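Stripping an old office desktop without breaking it

posted 5 Mar 2024 by Jaqueline Quezada

Quick one. People keep asking how we do the teardowns in 403 and I keep typing the same message to each of them, so this is the message, longer. It covers an ordinary office tower, the kind with a side panel that comes off with a latch. Laptops are a different page (May, maybe).

What you end up with: case, board, power supply, fan, drive carriers, memory, processor, all apart and all still working if they were working when you started.

Time: first one takes an afternoon. After 20 of them you can do it in the gap between two phone calls.

What you need

Phillips screwdriver, medium. A long one too if the cooler sits deep.
Wrist strap.
Small cups or an egg carton for screws.
Masking tape and a marker.
Phone for photos.
Isopropyl alcohol and lint-free wipes, for the old paste.
Antistatic bags. More than you think.
Holder or tray for the small parts. Ours is 3D printed, gray, with raised pockets. An egg carton does the same job for memory if you bag it first.

No electric screwdriver please. Leopoldo Alvarado stripped a standoff with one and we spent longer on that than on the rest of the machine.

Before you touch the computer

Look at the floor. Seriously. Whatever feeds your bench, lamps, test monitor, network, it all ends up down there in loops, and you're about to be walking back and forth with a heavy case in both arms. Ten minutes.

Start at the power strip. Find out what is plugged in and follow each cord to the other end with your hand, don't guess from color. Unplug anything you can't name and see who complains.

Then coil the slack. Big loose loops, hook and loop strap round the middle, not wrapped tight around your elbow. Push the coils back under the bench or behind it. Data cables one side, power cords the other if you have the room.

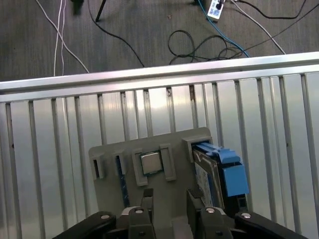 Where a cord has to cross your walking line, tape it flat the whole length. Not one bit of tape in the middle, that makes a handle for your shoe. And leave enough slack at the strip that a kick moves the cord and doesn't pull the plug half out.

Label both ends. Masking tape folded into a flag, two words max. "Monitor" is a good label. "Misc" is not, Melquiades.

Same goes for the bench top. Clear it right down, wipe it, put out only what's on the list. Coffee goes on a different table.

Step 1. Power down properly

Shut down from the menu if it still boots. Power cord out of the wall, then out of the back of the case. Everything else out too, keyboard, screen, network, the lot. Hold the power button in for a slow breath or two with the cord out. Then wait a bit. Go find your wrist strap while you wait, it won't be where you left it.

Take a photo of the back before you pull cables if somebody wants the machine back together afterwards.

Step 2. Lay it down and open it

On its side, the panel that comes off facing up. Pull the latch, tip the panel, lift. If it sticks check for a padlock loop or a screw on the back edge before you start prying. Old ones get a ridge of dust along the seam that grips surprisingly hard.

Clip the wrist strap to bare metal on the case. Not painted.

Photo. Now, before you move a single cable. Straight down, whole inside. Then three or four closer ones of the corners where the small connectors live. You will need those, the front panel plugs all look alike.

Blow the dust out outside, not over the bench. Hold the fan blade still with a finger while you do it.

Step 3. Drives and carriers

Data cable out first, then power. Pull on the plug, never the wires. Some have a metal clip you squeeze, feel for it.

Plastic carriers usually squeeze at the sides and slide. They're tougher than they look but the tabs get brittle with age so squeeze both at once and don't twist. If it won't move, something is still attached. It's always a cable underneath.

Drive goes in a bag with a tape label saying which machine. Wipe or shred is a separate job with its own log sheet, don't do it at the teardown bench. Keep the carrier with the case. Zanele Steyn has a box of odd ones and would like it to stop growing.

Step 4. Cards and memory

Cards: take the screw or flip the retainer at the back, then find the little latch at the end of the slot on the board, press it, lift the card straight up. Not every slot has a latch. Old short slots mostly don't.

Memory: press the latches at the end of the stick outward and it pops up by itself. Hold it by the edges. Bag it, write the size on the bag off the sticker (16 gets you a quick sale, smaller stuff goes in the mixed box). Close the latches again when the slots are empty, they snap off if something leans on them.

Step 5. Cooler and processor

The bit people are scared of. Fair enough.

Cooler first. Unplug its fan from the board. Loosen the screws a couple of turns each, going corner to corner, opposite corners, never one all the way out and then the next. They're normally captive so they stay in the cooler when they're loose. If it doesn't lift, twist it gently left and right till the paste lets go. DON'T yank. If the paste is like concrete, warm it with a hair dryer on low for a minute and try again.

Wipe the paste off the cooler and the top of the processor while it's still sitting in the socket. Alcohol on the wipe, not on the board.

Then the socket lever. Push down, out to the side, let it rise slowly. Metal frame flips up and over. Processor comes straight up, two fingers, by the edges. Straight. Up. If it has a notch or a gold corner, note where that was pointing.

Processor into a clamshell or a bag inside something stiff.

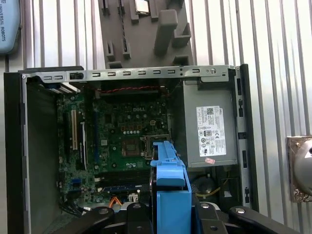 Cover the socket next, straight away, before you turn around for anything. If the pins are on the board side they bend if you so much as look at them, a dropped screw will do it, so will the corner of a sleeve. Proper plastic cap if you have one. We bought a bag of them from Bornero and they fit most of what comes in. No cap, then close the frame and tape a bit of clean card over it till the cap turns up.

Bent a pin? Stop, put the board aside, tell someone. Crisóforo Pacheco gets a fair number of them back with a magnifier and a fine needle, but only if it hasn't been "fixed" first.

Step 6. Power supply

Never open the power supply itself. Not with the cord out, not after a week on the shelf. It comes out whole and stays whole.

Unplug from the board: the big connector, the small one near the processor, anything else that traces back. There's a clip on each, press it in with your thumb and rock the plug a little. Thin wires are sometimes tucked under the edge of the case or through a hook, work those free slowly. Now cut nothing. If you feel like cutting something go look at your photo.

Screws are on the outside at the back. Keep a hand under it as the last one comes out. Some also have a release tab inside, or slide toward the front before they lift.

Read the label and copy the model number and wattage onto tape, on the top side. Office supplies often have plugs that only suit their own family of boards so don't throw them in with standard ones. We did that once, 18 of them, a very dull day of sorting.

Step 7. Case fan

Four rubber pegs or four screws. Rubber pegs: pull and stretch till the fat bit comes through. They tear. Fine, we have spares from Dromusov, left drawer.

Spin it with a finger. Should coast and stop smoothly. If it grinds, bin it (the e-waste one).

Step 8. The board

Front panel connectors off. Flag each with tape as you go, use the names printed on the board next to the pins, copy exactly.

Then the screws. Count what comes out and write the number on the cup. Look under where cables were lying, there's always one hiding. When they're all out the board should slide or lift with no force at all. If it doesnt, you missed one.

Lift by the edges, tilt it so the ports clear the back plate, out. Into a bag, then on its own shelf. Don't stack boards. Don't stack them with cardboard in between either.

Step 9. Sort and write it up

One machine, one sheet. Machine number, what came out, what's missing, what's dodgy. Parts that came out together stay together until the sheet is done, then they go to their shelves.

Screws by type and not by machine, once you're sure the case isn't going back together. Fat coarse ones are case and supply. Fine ones mostly drives.

Steel case goes to the metal pile, outside by the ramp, Cisneros picks it up when the pile is high enough to be annoying. Plastic front bezels come off first.

Stuff that goes wrong

Screw won't turn. Push harder down than you turn. Rubber band between driver and screw head helps. Then pliers on the head if it sticks up enough.

Screw dropped inside. Don't tip the case while the board is live in there with the socket open. Magnet on a stick, keep it off the drives, or tape on the end of a skewer.

Plug won't let go. Clip's on the other side. Nearly always.

Machine was supposed to go back together and now it won't start. Memory first, push till both ends click. Then the small power plug by the processor, everyone forgets it. Then the power button lead.

Beep codes. Look them up by model, they're different across years. The printed list Istska sent us is pinned inside the cupboard door and it's out of date for the newer ones.

Corrections to me please, I wrote this in one go. Someone has already said step 6 should come before step 5 on the small cases where the supply sits over the cooler. True. On those, do 6 first.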